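Teleop vs kinaesthetic for cloth: what are people using?

Posted in: Manipulation > Learning from demonstration

hobday_k
We are collecting demonstrations for a bed-making task: take a corner of the top sheet, lift, draw it towards the headboard, lay it down. Two-finger gripper, wrist camera, one fixed camera at the foot of the bed. Up to now everything has been done by kinaesthetic teaching, with the arm in gravity compensation and the operator pushing it by the forearm. I have 115 usable demonstrations. The policy reaches the sheet nearly every time, closes on it most of the time, and then does something vague with the lift.

I am considering throwing the set away and starting again with a leader arm. Before I lose a month to that I would like to hear from anyone who has done both on fabric. Rigid object results are of limited use to me.

nullspace_ned
What control rate are you logging at, and do you log the commanded pose or only the measured one? With hand guiding there is no commanded pose. If you train on measured joint positions shifted by one step, the policy learns to ask for where the arm already was going, and under load it lags. Cloth is light but a bunched sheet tucked at the far side pulls more than people expect.

hobday_k
Measured only, shifted by one step. The sheet is tucked at the foot in most of them, so the load is there.

nullspace_ned
Then that is your vague lift. Shift by more, or replay each demonstration under position control and keep the replay as the training data. Replay costs you time but you find out straight away which ones were bad.

ferrule
Disagree that it is only the action labels. With hand guiding the operator stands beside the arm and looks at the sheet with their own eyes. They decide when to lift from information that isn't in any of your cameras. With teleoperation you can make them work from the camera feeds alone. If they can't tell from the wrist view whether they have the hem or the middle of the sheet, the policy can't either, and you find out on the first morning instead of after the hundredth demonstration.

We had two operators on the same leader arm in the Trivton trial. One was allowed to look at the bed and the other was screened off with the camera views. The screened one was slower and dropped more. Her data trained the better policy by a clear margin, on fewer demonstrations.

wickstead
Two operators is not an experiment. She may simply have been the more consistent of the two.

ferrule
We swapped them round in the second half. Same direction, smaller gap. I agree it isn't proof.

hobday_k
The screened operator idea is useful. On whether the wrist view carries enough, I think it does once the cloth is up. The hem is easy to pick out against the rest of the sheet when there is some tension in it. Before the lift I am much less sure.
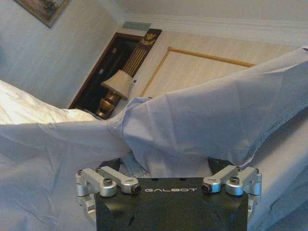
Takeda replied that the wrist view was the wrong place to look for the hem in any case, and that the decision about where to pinch should be made from the fixed camera before the hand comes down, with the wrist view used only to judge how much cloth had been gathered.

hobday_k
That splits the task into two policies, or one policy and a grasp detector. I was trying to avoid that. It may be the practical answer.

ferrule
You don't need to split it. Feed both views in and drop the wrist one at random during training for the approach phase only. The network will lean on the fixed view until the fingers are near.

nullspace_ned
That needs phase labels, so somebody has to sit and mark them. Gripper closing makes a reasonable boundary if you aren't too proud to use a threshold.

Takeda
A threshold is fine. Use the gripper command, not the measured width. With thick folds the measured width never gets down to the closed value and your boundary wanders from one demonstration to the next.

wickstead
Going back to the first question. I would not discard the hand-guided set. Three points against teleoperation for this task.

The operator has no feel for tension unless the leader arm has force feedback, and most don't. On a tucked sheet they either pull too hard and drag the whole bed covering, or stop early and leave slack.

Latency. On our rig the delay was small enough that nobody complained about it, and it still showed in the data as a pause before every regrasp. The policy copied the pause faithfully and sometimes never came out of it.

Wrist rotation. A good lift on fabric has a roll in it so that the fold opens away from the fingers. People do this without thinking when they have hold of the arm. On the leader arm they leave it out, and the cloth comes up as a rope.

hobday_k
The roll is interesting. I have it in roughly half the demonstrations and not in the others. I hadn't treated it as a variable.

wickstead
Then you have two behaviours in one set and the policy is averaging them. Sort them before you do anything else.

nullspace_ned
Depends on the policy class. If it is plain regression, yes. A diffusion or mixture head should cope with two modes.

wickstead
Should. With 115 demonstrations spread over different corner positions I would not rely on it.

ferrule
Agree with wickstead on the sorting and not on the feel. Vibration on the leader handle driven from gripper motor current is cheap and good enough to stop people dragging the covers. We fitted it for the Prusgate work in an afternoon. It won't give you tension direction but it tells you when you have gone past slack.

Takeda
Motor current tells you about grip. It says very little about pull, unless the cloth is slipping. Use the arm's joint torque estimate if you have one.

ferrule
Fair. Ours was crude and it was tuned by ear.

hobday_k
Plan as it stands:

1. Sort the existing set by whether the lift has wrist roll. Keep the rolled ones.
2. Replay those under position control, log the commanded pose, discard any that lose the sheet.
3. Train on what is left, with the wrist view dropped at random up to the close command.
4. Separately, collect a small batch with the leader arm, operator screened off, for comparison.

If 4 beats 3 on an equal number of demonstrations I will move over.

nullspace_ned
For step 2, reset the sheet to the same start as well as you can. Replay is open loop. If the corner is a finger's width out you will throw away good demonstrations for no reason. We taped marks on the mattress.

Takeda
For step 4, give the operator practice time that you do not record. The first hour of anyone's leader arm data is mostly them learning the leader arm.

hobday_k
Update. Steps 1 and 2 done. The replay was harsher than I expected: a good share of the rolled demonstrations lost the sheet, nearly all of them from corners picked close to the hem where there was little cloth between the fingers. Marks on the mattress helped. What survived trains to a lift that is recognisably a lift. It still drags when the tuck is tight. Screened teleoperation batch is 19 demonstrations so far and the operator dislikes it intensely.

wickstead
How does the roll look in the teleoperated ones?

hobday_k
Present in a few, and late. You were right about that part.

ferrule
Tell the operator to do it. Instruction is allowed.

wickstead
Instruction gives you a roll at a time the operator has been told to do it, not when the cloth needs it.

ferrule
Still better than a rope.

Comments (3)

sallowfield
Read this with interest as we are about to start on towels. Does the wrist roll matter on something that size, or only when there is a long edge hanging?

m_tarrant
The Stastley leader arm has the handle set at a right angle to the forearm, so roll is easier than on the straight type. May be worth borrowing one before blaming the method.

oxbow7
Could hobday_k post the comparison when the teleoperated batch is the same size as the other? Success by corner position would be more use to me than a single figure.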